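We use cookies to remember your settings and to count visits. Accept | Manage

Workshop notebook, display bench
2024-11-09
Entry by Asuka Wada

Picked up from Tetsuya's note about the shoe stand. The red tray is back on the black base and has stayed there since this morning. No wobble when I press on the front corners. If I press on the back edge I can still feel a little give on the left, same as before, so the left leg is probably a hair short. Yae wants to sand the right one to match. I would rather put a thin felt dot under the left and be done with it.

White board is down on the bench again so the stand has something flat under it. The bench top has that dip near the far end and I don't want to chase a wobble that belongs to the table. Stand goes toward the back edge of the board, centered by eye.

Shoes are the navy and cream pair with the yellow heel tabs. Rozália asked why we don't use the plain canvas ones from the Mimham box. They are too light. The tray hardly notices them. The navy pair has a thick sole and shows up any problem with the rim right away.

Placing order

First shoe goes on upright, toe to the back, heel to the front. The curved rims look as if they would steer the sole into place, but they only do that if the shoe comes down level. If the toe lands first it rides up on the rim and sits crooked. Come down heel and toe together, let go, leave it alone.

Second shoe starts on the board in front of the stand. Lift it, turn it so the heel tab faces you, then bring it up beside the first one. Watch the small red knob at the left front corner and the pink ball at the right front. Both are only pushed on for now, and Mitsuko has already found the pink one under the bench twice. 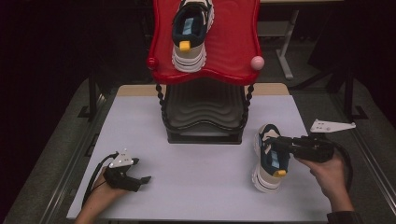
Fit on the tray

One shoe is easy. Two is tight. The tray was drawn for the Sugiyama sample, a narrower shoe, and with the navy pair the soles touch in the middle unless the first one is set well to the side. Tried it 18 times. In 8 of those the second shoe nudged the first one and I had to straighten it afterward. Nothing fell off.

Things I noticed along the way:

- Laces should be tucked in before starting. A loose end got under the sole and I blamed the tray for it.
- The glossy finish is slippery with a clean sole. Slightly dusty is better. Don't wipe the soles between tries.
- Moving the stand by its legs is a bad idea. The beads on the spiral catch on sleeves. Lift from the base.

Cost

Tetsuya got a price from Gramix for a wider tray, same red, minimum order 200. We need one. He is going to ask Tavovo if they will cut a single piece, job number 3163 if anyone calls back while he is out.

To do

Felt dot, left leg (me)
Glue the knob and the ball, check with Mitsuko first
Measure the navy soles at the widest point and write it on the bench card
Return the canvas shoes to the Mimham box, they are on the windowsill

2 comments | 0 shares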